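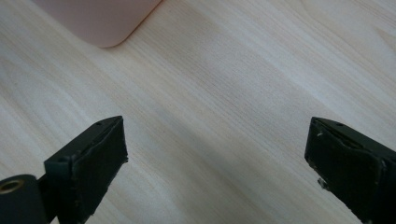

Fedard User Forum > Teaching by Demonstration > Hand-held tools

Subject: Pad wear and the quality of recorded demonstrations

benchlead_north
Posted 12/3/21
Our department is preparing a task library in which an operator performs each task with the hand-held gripper and the arm is trained from the recordings. The present task is to pick up a small flat case and set it in a tray. We have recorded 155 demonstrations, of which 111 were accepted under our review rules. Most of the rejected ones show the case turning in the jaws during the lift. The contact pads are chipped along their borders. I would like to know whether other sites replace pads on a schedule or on inspection.

jkt_fixtures
Replies: 3 of 214 posts
We replace on a schedule. The limit at our site is 900 closures per pair, entered in the tool log by the operator. Inspection by eye was tried before that and two shifts could not agree on what counted as worn.

Cason_lab_desk
I must disagree with the previous reply. A fixed limit discards sound pads when the task is light. Our practice is to close the jaws on a Jindetti test strip at the start of each session and pull. If the strip slides, the pads are changed. Please also confirm whether the arm carries the same pads as the hand tool.

benchlead_north
The arm was fitted with new pads in April. The hand tool has kept its original pair.

Cason_lab_desk
Then I would settle that question before recording anything further. The operator learns to squeeze harder to make up for a worn pad, and the arm will copy the squeeze with a pad that does not need it.

remote_ops_2
Our group would not use the hand tool for this task at all. We teach by remote control, with the operator driving the arm itself, so the pads in the recording are the pads in service. Our last set of 86 demonstrations was accepted in full.

jkt_fixtures
Remote control is considerably slower, and new operators at our site needed a long period of training before their motions were smooth enough to keep. For a flat case on an open table I see no advantage in it.

remote_ops_2
The time is recovered in review. I accept that the training period is a real cost.

benchlead_north
Thank you for the replies. We will fit the Kadrić replacement pads to the hand tool and to the arm together, and record a fresh set under the same review rules. The earlier recordings will be kept apart from the new ones. The strip test will be added to the start-of-session sheet. Does the strip need to be cleaned between sessions?

Cason_lab_desk
Yes. Wipe it with a dry cloth and store it flat.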